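Subject: Re: [linen] Folding size for bath towels, and where stacks go
Date: Jun 9, 2024

On the bedroom sheet, the earlier message said:

> The January version gives one folded size for all towels. The ribbed
> ones come out thicker and the pile leans after 19 or so. Should they
> be folded in thirds? Also, are we still sorting on the bed or
> on the floor mat?

Thirds, yes. Fold lengthwise first, then across, with the closed edge facing out. Smooth-weave towels stay in quarters. Mixing both folds in one pile is what makes it lean – keep two piles.

Sorting stays on the bed, with the bedspread left on and pulled flat. Clothes are stacked to one side and towels are laid down separately, so that nothing has to be lifted twice. 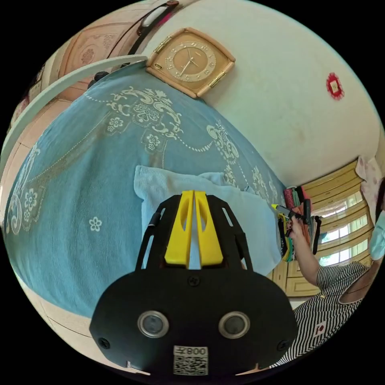

Kasdale Household Methods Group – Linen and Clothing

The pale-blue ribbed towel on the bedspread is folded. The clothes are in a stack of their own, colors mixed, and I see no need to split them by color before they go into a cabinet. Sort by garment type only.

Two corrections to the sheet:

Section 2, line 4: for "floor mat" read "bed".
Section 3: delete the note on the Breltusov shelf inserts. They don't fit cabinets with panelled doors.

Comments on list, please, before I send the revision to Idari.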